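From: Gerrit Mokoena
To: walia-list
Date: 29 Sep 2023
Subject: Re: [walia-list] So who went to the Nosavska open day?

> Did anybody from the list make it up to Nosavska? I had a ticket
> and then I had a dentist. I'd like to know (a) whether it's worth
> chasing them for another slot in April, (b) whether the arm does
> anything besides wave, and (c) whether they fed you. The flyer had
> the word "kitchen" on it and I drew my own conclusions.
>
> Also, did they say what controller they're running? Their web page
> says "modern."

Taking your points out of order, as is traditional here.

(c) No. There was a kitchen and there was fruit in it, and I got there having skipped breakfast on the strength of the same flyer. The fruit belonged to the robot. Coffee was in the corridor, in those paper cups that hold two swallows, next to a plate of crackers that had seen some earlier open day.

(a) Yes, I'd chase them. Ask for the morning. The slots are 40 minutes, and in the afternoon they let the groups overlap, so you spend the first part of your visit listening to the last part of somebody else's.

We got a short talk up front with slides. The one I wrote down said they want 4000 recorded runs before they train the next version of the thing, and they have 1000 so far. A man behind me asked when they'd have the rest and was told "that's a good question," so write that in your calendar in pencil. Then we were walked through to the kitchen, which is a table.

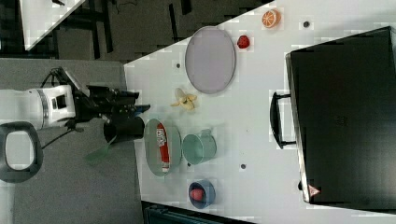

I mean that kindly. I've been to demos with a whole fake apartment where the robot did one thing in one corner of it and the rest was furniture. At Nosavska they've put the money into the arm and the gripper, and they change what's on the table between runs so that it can't just learn one arrangement by heart. You call out a job, the operator types it in more or less as you said it, and you wait. There is a fair amount of waiting. The arm moves at the speed of a person who has been told the dishes are expensive. One of the kids in our group asked if it was broken and got a very patient answer about speed limits when visitors are in the room.

So, (b). It does more than wave. In our slot it went for the fruit, a couple of dishes and the felt groceries, and I'd call the results respectable. Round things it likes. The banana it approached three times from three directions, and then the operator suggested we might enjoy seeing something else. I had sympathy for everyone involved, including the banana.

The woman running the session was good on why they bother with kitchen stuff at all. Her line was that a factory robot gets the same part in the same place all day, while at home you get a mug on its side and somebody's lunch. They want shapes and sizes all mixed together, some big items that just sit there being in the way, and some small ones that roll. I asked if the toaster oven was ever going to be part of a job and she said it's mostly there to be avoided. I've worked with people in that role.

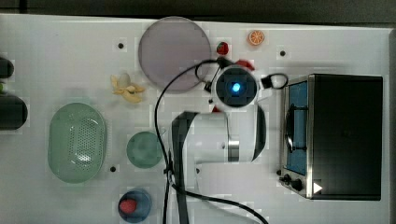
The arm over the table, fruit at the top, toaster oven on the right.

Note the cables. I asked about them, because I am the person who asks about cables. My worry was that sooner or later a loop catches a bowl and you have a demo everyone remembers. The answer was that they know, and a tidier harness is on order from Mofokeng, and it has been on order for 36 weeks. If anyone on this list has a contact at Mofokeng, please be nice to them, and also please ask them what they are doing.

As for the controller: they use Kakulard, the same release our group gave up on last winter. I said so, perhaps with a bit too much feeling. Apparently the trick is to leave the default smoothing alone, which of course is the first thing we changed. I have the settings scribbled on the back of the visitor form and will type them up when I can read them. If you were planning to rip Kakulard out of the Walia rig, hold off until I've done that.

The part I'd go back for is the wrist camera. They put it up on a monitor next to the table, so while you watch the arm from the outside you also get the gripper's view of things, and it changes what you think is hard. From a chair, picking up a soft toy looks like nothing. On the monitor you're looking past two black fingers at a big fuzzy wall of color and trying to work out where it stops. The felt things squash, too, so "closed" is a matter of opinion.

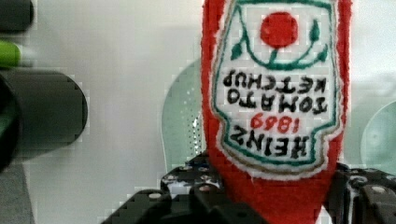 Wrist camera view: felt ketchup bottle in the gripper, label upside down.

Somebody asked if it reads the labels. It does not, or at least this version doesn't. It goes by shape and color, so an upside-down bottle is no harder than any other bottle. My own feeling is that a person would turn it over first, but then I store mine on its cap, so who am I to talk.

Practical stuff for anyone going in April:

Parking is behind the building, and the sign for it is in front of the building.
Bags go in the lockers. You need a coin. They do not have change.
Photos are fine, no flash.
Sit on the left if you want to see the monitor.
Eat first.

I'll put in for a group slot if four or more of you want to go. Reply to me and not to the whole list, please, we all remember the barbecue.

Gerrit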